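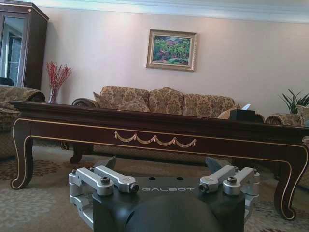

**Visit report: domestic handling demonstrations, Vokel test house, November**

Roter makes cleaning trolleys, caddies and shelving for the hotel and care-home trade. We have been asked by two customers whether our next range should be designed to be used by machines as well as by people. The purpose of the visit was to see how far household tasks can be done by current equipment, and what that implies for handles, heights and clearances.

Vokel runs its demonstrations in a converted office building and opens it to trade visitors twice a year. There were 13 of us in the afternoon group, mostly from facilities management and furniture hire. Arrival was at 1.30, with a safety talk, and the demonstrations ran until shortly before five.

**1. The rooms**

The test house has a sitting room, a kitchen, a bedroom, a utility room and a short run of shop shelving along the corridor. The rooms are furnished differently on purpose. The kitchen is plain and modern. The sitting room is the opposite: a dark polished coffee table with gold detailing and curved legs, a three-seat sofa and armchairs in a floral damask, a patterned rug, a glass-fronted cabinet, a vase of red-berried branches. Our guide said that visitors tend to underrate this room and that it causes more trouble than the kitchen.

The reasons given were practical. Polished wood reflects the ceiling lights, and the reflections move as the arm moves. Patterned cushions on a patterned sofa of the same fabric are hard to separate by eye, and no easier for a camera. Scrolled feet stand out further than the leg above them, which matters to anything on wheels. A black tissue box on a dark table has very little contrast at its lower edge.

**2. Sitting room tasks**

Four tasks were on the sheet: pick up litter from the coffee table, take one tissue from the box, straighten the throw pillows, wipe the table top.

Litter was done well. Crumpled paper, an empty drinks can and a sweet wrapper were placed on the table by a member of the group and all three went into the bin. The wrapper needed a second attempt, as it lay flat and the fingertips slid over it. The time for the three items was just under four minutes. A person would take a few seconds.

The tissue was more interesting. A two-finger gripper can pull a tissue, but an unweighted box comes with it. On the first run the box lifted about a centimetre and dropped back. On the second the arm pulled more slowly and at a lower angle, and the tissue came free. A weighted or high-friction base on the box would remove the problem altogether. I have noted this for our amenity trays, which have the same fault when used one-handed by guests.

The pillows were moved but I would not say they were straightened. The software has a target position for each, and it reached those positions to within a hand's width. One finished face down. The large back cushions were not attempted. The guide confirmed that they are too wide to be grasped at the sides with the present hand, and that pinching the fabric is discouraged for fear of pulling threads.

Wiping was limited to the flat centre of the table. The moulded edge was left, and so was the apron with its gilded ornament. I asked whether dusting of raised decoration was planned. It is on the list, with no date against it.

**3. Kitchen and utility room**

Loading the dishwasher was shown with plates, mugs and cutlery. Plates went in reliably. Mugs were acceptable provided the handle faced the arm. Cutlery was picked up one piece at a time and took so long that the demonstration was stopped with half of it still on the worktop.

Folding was shown with hand towels only. Vokel gave us a figure of 27 towels an hour, taken from a stack that has already been laid flat. Starting from a heap, the staff would not give a rate. Our own customers' laundry rooms start from a heap – a large one, usually warm – so the figure is of limited use to us.

Unloading a washing machine was not shown. It had been on the programme, and was withdrawn during the lunch break.

**4. Shop shelving**

This was the strongest part of the afternoon. The corridor shelving was supplied by Sachdeva and carries boxed and tinned goods in fixed lanes with printed labels on the shelf edge. The task was to fill gaps from a tote and bring the remaining stock forward. In the session I watched, 80 items were put out with two errors: one carton placed in the neighbouring lane and one tin left on its side.

The difference from the sitting room is plain enough. The goods are rigid, the lanes are all the same depth, and the shelf positions are known before work starts. Soft packets were excluded. So was the bottom shelf, which the arm could reach only with its wrist against the floor.

**5. Measurements of use to us**

- Clear gap of 600 mm between furniture is the working minimum for the mobile base at Vokel. Most of our trolley bays already meet this.
- Handles should stand off far enough for a fingertip to pass behind. Our recessed caddy handle would fail.
- Matt finishes are preferred to gloss. The staff asked for this several times.
- Castors that swivel freely are a nuisance when a trolley is pushed at one point. A lockable front pair would help.
- Labels at a fixed height and on a flat face are worth more than larger labels.

**6. Discussion**

The closing session was led by Henance, who lease equipment to Vokel and would like to lease it to the rest of us. Their view is that shelf filling is ready for paid trials overnight with one supervisor to several aisles. On what I saw, that is reasonable for rigid goods.

For household work the claim was more cautious, and I would be more cautious still. Clearing a table of small objects is possible, slowly. Anything involving upholstery, loose fabric or ornament is not at a standard a housekeeper would sign off. A hotel room turned round at the speed shown would occupy most of a shift.

Questions from the group were mainly about insurance and breakages. Vokel records breakages but does not publish them. One visitor asked who is liable if a machine marks a customer's furniture during a trial, and was told that this is settled contract by contract.

**7. Actions**

Recessed caddy handle: request a sample with 15 mm extra stand-off before the tooling is renewed. Trolley range: quote for lockable front castors as an option. Gloss lids: ask the moulder for the cost of a matt texture. No change to shelf heights is proposed for this range.

Vokel will send the programme for the spring visit. I have asked for the washing machine to be put back on it.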